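Comparing Two Hand Controllers on the Same Arm

Swapping the controller on a multi-finger hand changes more than response time. The steps below compare the Osden and Brunness controllers with the arm, hand and camera left alone between runs.

1. Power the arm and let it hold its start pose for 3 minutes. Joint offsets drift while the drives warm up.

2. Load the Osden profile. Set finger speed to the same value you plan to use for Brunness – the defaults differ.

3. Raise the hand in front of the head camera, palm away, fingers spread. Save the joint readings as your open reference.

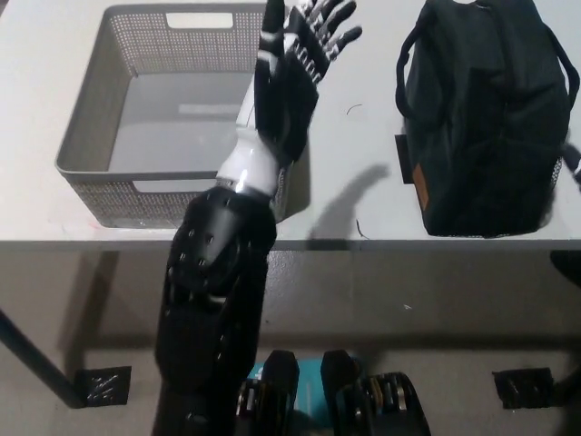 4. Close and open the fingers 11 times with nothing in the grip. Log commanded and measured position for every joint. Discard the first cycle.

5. Run the pick test on one rigid object and one soft one. Keep both at the same marks on the table for each controller. Soft objects need resetting by hand after each attempt, so straighten the handles before you start the log.

6. Load the Brunness profile and repeat from step 3. Do not reuse the old open reference.

Compare thumb error first. On our arm the two controllers matched on the fingers but differed by 2 degrees at the thumb base. Wian Zulu traced this to a filter setting in the Osden profile. If your error is larger, check the wrist connector before tuning anything.

Log scripts are maintained by Uyên Đỗ. Last revised Wednesday, June 2, 2021.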